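How to Prepare a Coursework Extension Request

Student Support Office, Nindetti College

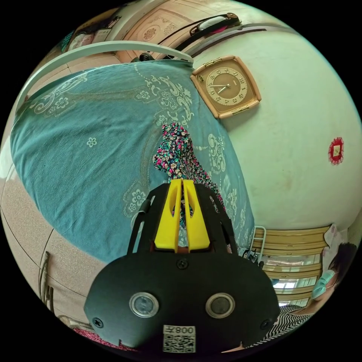 Students who expect to miss a coursework deadline may ask for an extension before the deadline passes. The steps on this page apply to all undergraduate courses taught at the Allora and Sethi campuses. Graduate students should follow the instructions in their program handbook.

Before you begin

Check the course outline for the original due date and the weight of the assignment. Work that counts for less than 5 percent of the final grade is handled by the instructor, and no form is required. For all other work, a request must be submitted through the student portal.

You will need:

Your student number and the course code
The title of the assignment as it appears in the outline
A copy of the work you have completed so far, including notes or a draft
Any supporting document, such as a letter from a clinic or an employer

Step 1. Review what is left to do

List the parts of the assignment that remain unfinished and estimate the hours needed for each. Reading, writing, and editing should be entered separately. A request for more days is easier to assess when it is tied to a list of this kind, and reviewers will compare the two.

Step 2. Speak with your instructor

Send a short message to the instructor stating the course, the assignment, and the new date you plan to request. The instructor does not approve the extension but may add a comment to your file. Please allow one working day for a reply before moving to the next step.

Step 3. Complete the form

Sign in to the student portal and open the Coursework menu. Select Extension Request, then choose the course from the list. Courses you have dropped may still appear for a short time and should be ignored.

In the Reason field, explain in plain terms what has prevented you from finishing. The field accepts up to 40 lines. Travel between home and campus at the end of a break is not normally accepted as a reason, unless service was canceled or a road was closed. Computer failure is accepted only where a repair record is attached.

Step 4. Attach your documents

Files must be in PDF format and no larger than 20 MB each. Name each file with your student number followed by the course code. If a supporting document is not yet available, check the box marked To Follow and upload it within 5 working days.

Step 5. Submit and record the reference number

After you press Submit, the portal displays a reference number. Write it down or save the confirmation message. Continue to work toward the original deadline until you receive a decision.

After you submit

Decisions are sent to your college email address. If the request is approved, the new due date replaces the old one in the portal, and work handed in after that date is subject to the usual late penalty. If the request is declined, you may ask for a review by replying to the decision message and quoting your reference number.

Group assignments require one form for the whole group. All members must confirm the request in the portal before it can be considered.

For assignments due in November, the form closes at 17:00 on the day before the deadline.

Questions about this procedure may be sent to Veronika Kozma, Coursework Coordinator, through the portal message center.

Page last reviewed: 16 Sep 2025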